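Breakfast table returns to Colstead hall, with toast for 668

COLSTEAD, 2024-09-10 — The free breakfast table is back at the Colstead community hall, and what a first morning it had! Doors opened early, the line reached the bike racks before the juice was even poured, and by closing time the kitchen had sent out toast, fruit and sandwiches to 100 people.

The breakfasts began in April as a trial run by the neighborhood group Predach, which wanted somewhere for families to eat together before school and work. The trial served 668 meals in all, far more than anyone had planned for, and then stopped for the summer while the hall got its new floor.

Now it is on again, with a longer menu and much better plates. The old paper ones are gone. Targate, the housewares store on the main road, gave 65 pieces of tableware in every color it had on the shelf, and the kids have already picked favorites. Sandwiches come cut or whole, toast comes as dark as you like it, and there is a second bowl for anyone who wants cereal and fruit kept apart (plenty of people do, it seems).

Setting the table is a job in itself. Plates go out first, then bowls and cups, and the toaster stays at one end so the bread doesn't have far to travel. Pancakes are planned for the colder weeks, if a big enough griddle can be found.
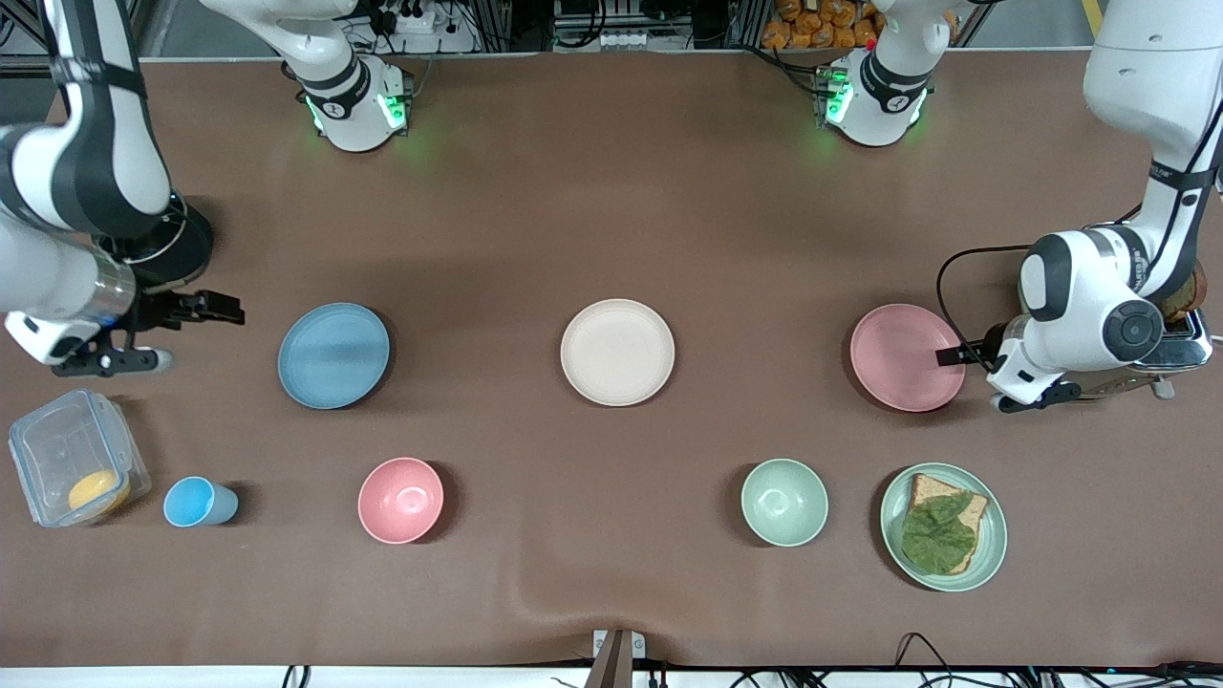

One regular from the April trial was happy to see the toast back but asked for rye next time, adding that the pink plates would be worth getting up early for even without the food.

Breakfast is served until 10 each school morning, and there is no need to sign up. Spare mugs and cereal bowls are welcome and can be left at the Yurt, the round tent beside the hall parking lot — please wrap anything breakable. Jam is running low already, so a jar or two of that would be great as well.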